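How to apply for a guest house placement (and get a yes)

Posted 12/16/25 by Annelies Bakker

I did my hospitality placement at Carnumness, a guest house with 7 rooms and one very busy kitchen, and I still get messages asking how I got in. So let me take you through it!

Start early. I wrote to places in November for a spring start, and even then two had already filled their spots. Small guest houses don't usually advertise, so look at their websites and write to the owner by name if you can find it.

Keep the email short. Say who you are, what you're studying, the dates you're free and how many hours your college needs (mine wanted 669, which sounds terrifying but goes quickly). Then add a line or two on why that house. I told Sebastian, who runs Carnumness, that I wanted to learn breakfasts and bookings, and he rang me the next morning.

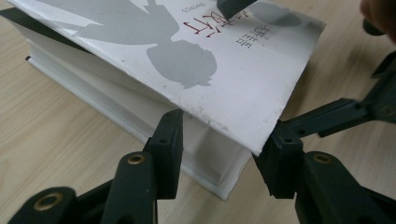

Ask about the boring stuff before you say yes. Is there a room for you? Do you get meals? Who signs your college forms? I forgot that last one and spent an afternoon chasing a signature all over Pelum.

If they offer a trial day, take it. Wear flat shoes, bring a pen and get there ten minutes early. I was put straight on toast and then shown how to check someone in on Ateck, the booking system they use there. You don't need to know it beforehand, just write down the steps as you go, especially how to move a booking from one room to another (I got that wrong twice).

After the trial, send a thank you the same evening and confirm your dates in writing. Mine got muddled and I nearly turned up on the 23rd instead of the 2nd!

And if you hear nothing back, give it roughly a week and then phone. Late morning is best, once breakfast is cleared and before people start arriving. Have your dates in front of you when you ring, they'll ask for those first.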